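Plendero two-arm shelf picking: frequently asked questions
Last updated October 25, 2025
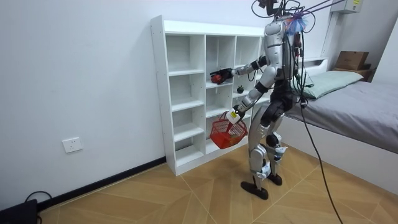 Shelf task: fruit in one gripper, basket handle in the other hand.

What does the method do?
Plendero trains one policy for both arms and the legs. Most earlier work in our lab used a separate controller for each arm and a planner to arbitrate between them. The joint policy lets the basket arm adjust its height while the picking arm is still moving.

How much data was used?
The policy was trained on 1,000 teleoperated episodes. Makis Margaritis and Areti Xenos collected them in furnished rooms, with the shelf, basket and fruit repositioned between episodes.

What is the success rate?
Over 90 evaluation trials, 62 ended with the requested fruit in the basket and the basket still held. A trial in which the fruit landed in the basket but the handle slipped was scored as a failure.

Why keep hold of the basket?
Putting the basket on the floor makes the task easier, but the robot then has to bend or drop the fruit from height. Carrying it also changes the balance of the robot as the load grows, and we wanted that effect in the training data.

Does it work on other shelves?
Partly. We tested it on open cubby units only. Compartments with doors, and shelves deeper than 40 cm, are outside the training distribution.

What are the main failure modes?
The most common is the gripper catching the edge of a compartment on the way out. The second is early release, where the fruit strikes the basket rim. Soft fruit was not tested.

Is the robot untethered?
No. All reported results were obtained with cables attached.

Will the code be released?
The training code is planned for May. The Piltinwood dataset will follow once labelling is finished. Enquiries about early access go to Evangelia Kyriakidis.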